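Duvet

A duvet is a soft, flat bag filled with down, feathers, wool or synthetic fiber, used on a bed in place of a top sheet and blankets. It is normally kept inside a removable cover that can be washed on its own. In the United States the word comforter is often used for a similar item, although a comforter is usually quilted and may be used without a cover.
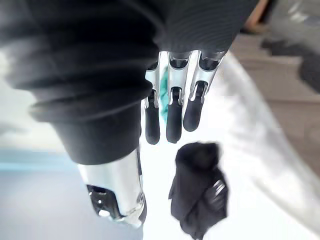
Construction

The outer shell is most often made of closely woven cotton, which keeps the filling from working its way out. Many duvets are sewn into boxes or channels so that the filling stays evenly spread. Without such stitching, down tends to gather at the foot of the bed and leave the upper part thin.

Down is light for the warmth it gives - a winter duvet for a double bed may hold around 700 grams of it. Wool is heavier and is valued in damp climates. 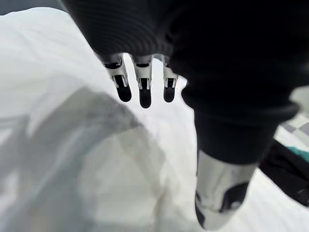

Synthetic fillings cost less and dry faster, but they flatten sooner with repeated washing. Blends of down and feather fall between the two in both price and weight.

Warmth ratings

In Britain and several other countries, duvets are sold by tog, a unit of thermal resistance. A rating of 4.5 is generally considered suitable for summer, while 9 or 10 is common for spring and fall. Some makers sell two lighter duvets that can be fastened together with buttons or snaps for the colder months.

Folding and storage

A duvet that is not in use is commonly folded or rolled and kept in a cotton bag. Plastic covers are less suitable for long storage, as they hold moisture. Down should not be kept tightly compressed for an entire season.
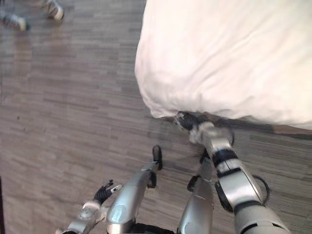

See also

Bed linen
Eiderdown
Pillow
Quilt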